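Robot school opens its doors in Anenwood
Feb 27, 2018

I spent yesterday afternoon watching a robot be taught to tidy a table, and I have come home wanting to tidy mine, so that's one result already!

The robot belongs to Zerkora, the small firm that moved into the old Celley works in September, and if you've walked past and wondered why the lights are on so late, now you know. They are collecting examples. Lots and lots of examples. The idea is that a person does a job through the robot's arms, the machine records everything it saw and every bend of every joint while it happened, and then all those recordings get fed to a learning program that tries to work out how to do the job by itself.

As of yesterday they had 983 recordings they were happy with. I asked what happened to the ones they weren't happy with and was told there were another 162 of those, kept in a separate folder. Most of them were spoiled by something dull: a dropped object, a cable that had caught, a person who forgot what they were doing halfway through and put the thing back where it came from (I have a lot of sympathy with this last one).

The jobs themselves are very ordinary. Picking something flat up off a table by its corner. Turning it round. Standing a bottle somewhere else. Passing an object from one hand to the other, which sounds like nothing until you try it with two fingers on each side and no feeling in any of them. There are 16 jobs on the list at the moment, printed out and taped to a cupboard door, and a few have been crossed out and written in again further down in a different pen.

I was allowed a go. I'd expected a screen and a joystick, but you hold a pair of handles, and the arms copy you. Move your left hand up and the left arm goes up. Squeeze, and the gripper closes. It is lovely for the first ten seconds and then you realise you have no idea how hard you're squeezing. I chased a pen cap right across the tabletop and off the far side. My attempt went in the folder with the 162, or I suppose it's 163 by now.

The woman teaching me was very patient and had clearly seen worse. She told me that newcomers nearly always hurry, and that hurrying makes for bad examples, and so does being too careful. If you hover over a thing for ages, wobbling, making up your mind, the program learns that hovering and wobbling are part of the job. What they like best is someone who moves at the pace you'd use at home with the radio on. She did the same pen cap in one smooth go while telling me about her bus.

The other thing I hadn't thought about is how much they mess the table up on purpose. Between recordings somebody leans over and shifts things. An object goes a hand's width to the left, or gets turned, or something that has nothing to do with the job is put at the back and left there. I thought at first they were just untidy. But if everything sits in the same place every time, the program may only learn the place, and then the first time your cup is somewhere else it will reach confidently for thin air. So round it all goes. A member of staff showed me a chart of where things had been put so far, and there was one corner of the table hardly used at all, which had annoyed him enough that he'd spent the whole morning on it.

Flat things are the current headache. A box or a bottle gives you sides to grab. A thin sheet or a mat lying on a table gives you next to nothing, and the fingers have to get hold of an edge without scraping along the surface or pushing the whole lot away. With two arms you can hold one end and see to the other, provided the two arms don't bump each other, and that's where people get in a muddle. You watch one side and forget you've still got the other hand shut. I did this myself. I also let go of the wrong one, twice.

There's a good deal of labelling as well, and I got the feeling it's the part they enjoy least. Each recording has to be watched back and given a short note saying what was done and whether it came off. "Lifted near corner." "Moved bottle, right hand." "Dropped." Two people write the notes separately and then compare, and I sat in on a rather long chat about whether a thing is "moved" if it ends up where it started. I don't think they settled it.

Now, does it work? I asked, naturally, and got a fair answer. On the easiest jobs they've let the program drive a few times, with a person stood by the stop button, and it managed some and made a mess of others. They didn't want to give me a score and I didn't push. On the flat things they haven't tried yet. They want more examples first, and from more pairs of hands, which brings me to the bit you may want to cut out and stick on the fridge.

Zerkora is looking for people from round here to come in and do a session. No experience wanted, and in fact they'd quite like people who have never been near a robot. You'd do a short practice, then a run of recordings with breaks, and it's paid by the session. There are 52 places in the first batch. They are keen to have left-handers, older people and anyone who thinks of themselves as clumsy. You can put your name down at the front desk at the Celley works or at Meredith library, where there's a sheet by the returns box. You do need to be able to sit at the handles for a while, and there are three steps up to the door with no ramp yet (I asked, and one is on order).

I asked what they record of the people, too, as I know somebody will write in if I don't. The cameras are pointed at the table, and what gets kept is the video, the arm movements and the note. Your name goes on a payment form, which is held apart from the recordings. There's a page about it you're given to read before you start, and I thought it was in plain enough English.

My hands ached afterwards, mostly from gripping the handles as though they might get away. I'm told that wears off by the second session. I have put my name on the sheet, so I shall find out. 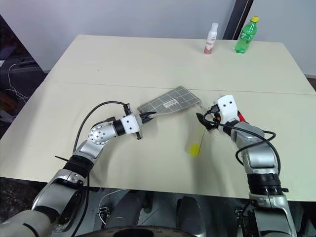 If you do go, wear something with sleeves that stay up, and have your cup of tea beforehand, as drinks aren't allowed in the room. The desk is open in the mornings for sign-ups, and they'll ring you with a slot. I was there a good two hours longer than I'd meant to be and would have stayed on if they hadn't wanted their chairs back.

Comments (5)

Left-hander here. First time anyone's been keen to have me. Is there parking at Celley or do you have to leave it on the main road?

Main road, I'm afraid, the yard is full of skips. The bus from Meredith stops nearly outside.

My grandson signed me up without asking. I can't thread a needle any more but it sounds as if that might be in my favour! Do they let you take your glasses off and on between goes?

Sorry to be a misery but who is going to want a robot that moves bottles about? We had a perfectly good works there that made things. I'd sooner they told us how many jobs are coming with it.

Went this morning and the sheet at the library was already on its second page. The practice is great fun. I'd say watch your other hand, I had mine clamped shut on a bit of cloth the whole time and dragged it everywhere with me.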